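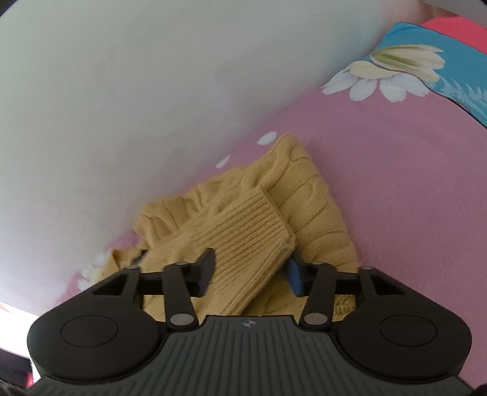
## Gimer hand-held gripper kit: frequently asked questions

Last revised 01/06/2021. Applies to the standard kit and the textile kit.

### What is the kit for?

Recording demonstrations of manipulation tasks by hand. The operator holds the tool, does the task, and the wrist camera and motion log capture it. Most customers use it for household work: folding, sorting, making beds, putting clothes away.

### Does it handle knitwear?

Yes. Ribbed cuffs, hems and collars give the pads a good edge to close on, and a chunky cable knit can be taken by the cuff like any other sweater. Pinch the rib across its thickness, with both pads angled in. Avoid gripping a single raised cable in the body of the garment - it stretches, and the recorded finger width will not match the fabric you think you are holding.

### Why are the two pads different colors?

One black pad and one blue pad let you tell left from right in the footage, including when the tool is upside down. The pads are otherwise the same part. If you swap them during service, note it in the session log.

### How often do pads need replacing?

Inspect every 1000 grasps. Replace both if either has a glazed surface or a torn edge. Lint reduces grip well before wear does, so clean the pads between garments with a damp cloth and let them dry.

### Do the linkage pins need lubrication?

No. Oil on the pins ends up on the fabric. If a finger feels stiff, brush out fibers first, then check that no pin has backed out of its arm.

### Can I record on a bed or sofa?

Yes, including on printed sheets and pillows. Soft surfaces sink under the fingertips, so approach at a shallow angle and lift before you pull. Very plain walls offer little for the tracker to hold on to; keep some of the bedding or furniture in view while you move.

### How long does a charge last?

The battery runs for 140 minutes of continuous recording. It can be changed mid-session, but start a new file afterward.

### What is the difference between the two kits?

The textile kit adds 5 spare pad pairs, a lint brush and the Kurkeck calibration card. The tool itself is identical.

### Who do I contact about repairs?

Tshepo Tshabalala handles service and spare parts. Quotes and loan units go through Rosemarie Hinrichs at the Gruvevik office. Include the serial number and a short clip of the fault.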